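Print this page
E-mail this page

Speaker notes – Shared reach from mixed demonstrations (Urkby workshop, April session)

Slide 1. Title

Wait for the door to close. Say the name of the project once, Lirnia, and move on. The talk is 20 minutes with questions at the end. Mention that the code names on the slides are ours: Arkis is the controller, Dervishi is the grasp model that sits on top of it.

Slide 2. The question

We wanted to know how many demonstrations a two-armed humanoid needs before it can pick a named item from a group of similar ones, when the items are packaged the same way and differ mostly in color and print. Snack cans are a good test. They are the same shape, they tip easily, and the lids are slippery for rubber fingertips.

Earlier work from our group used one camera at the head. The hand blocks the view in the last few inches, and that was where most of our failures came from. So the method adds a wrist camera and lets the model decide how much weight to give each view as the hand closes in.

Slide 3. The table task

Start simple. One target, one distractor of a different size, steel top. The steel was a deliberate choice. Reflections confuse the depth estimate, and if the method only works on a matte surface we would like to know early.

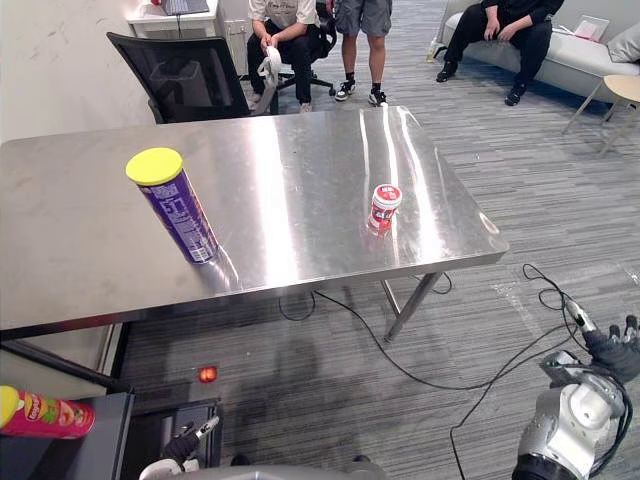 Table task, head camera. Purple can on the left half of the table, smaller red and white container to the right.

Point out the reflections of the lights. Don't spend long on it, there is a question about this every time and it can wait.

Numbers for this slide: 500 demonstrations on the table, all teleoperated. Each one starts from a different arm pose. We did not clean up the operator's hesitations – the first version of the data set did, and the policy trained on it moved too fast near the can.

Slide 4. What the wrist view gives you

The head view tells the policy which object. The wrist view tells it where the fingers are relative to whatever is under them. Explain that the two streams are encoded separately and joined late. Joining them early gave us a policy that ignored the wrist almost completely.
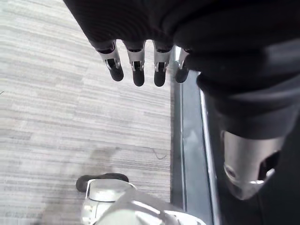 The weight on the wrist stream is learned, and we plot it over time on the next slide. It stays low during the approach, then climbs. If somebody asks whether we set a distance threshold, the answer is no. We tried one and dropped it.

Slide 5. Weight plot

Let people look at it. Say which axis is which. The dip in the middle of the curve is real and we don't have a good explanation. One guess is that the fingertips come into line with each other and the view carries less information for a moment.

Slide 6. The shelf task

Same policy, further training on the shelf. 1000 demonstrations in total across both tasks. What changes is the height, the neighbors on each side, and the lip at the front. The hand has to close on the can and lift it clear of that lip before the arm pulls back.

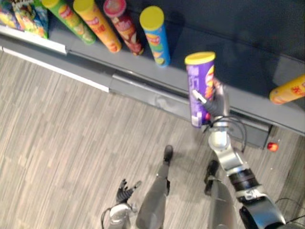

We ran 192 shelf trials for the evaluation, with the target named at the start of each. Success means the right item, upright in the hand, held for five seconds. The head-only baseline did worst on items with a close neighbor. With both views, 93 percent of trials passed. Most of the rest were slips at the lid.

Slide 7. Limits

Rigid cans only. Bags are a separate problem and we have not solved it. Cable routing on the arm limits how far the wrist can turn, and that shaped which grasps we could collect. One robot, one room.

Slide 8. Next

Fewer demonstrations. Repeat the shelf trials with the 500 table demonstrations alone and see how much carries over. Leave this slide up for questions.

Backup slides: encoder sizes, failure list, depth on steel.

E-mail this page
Print this page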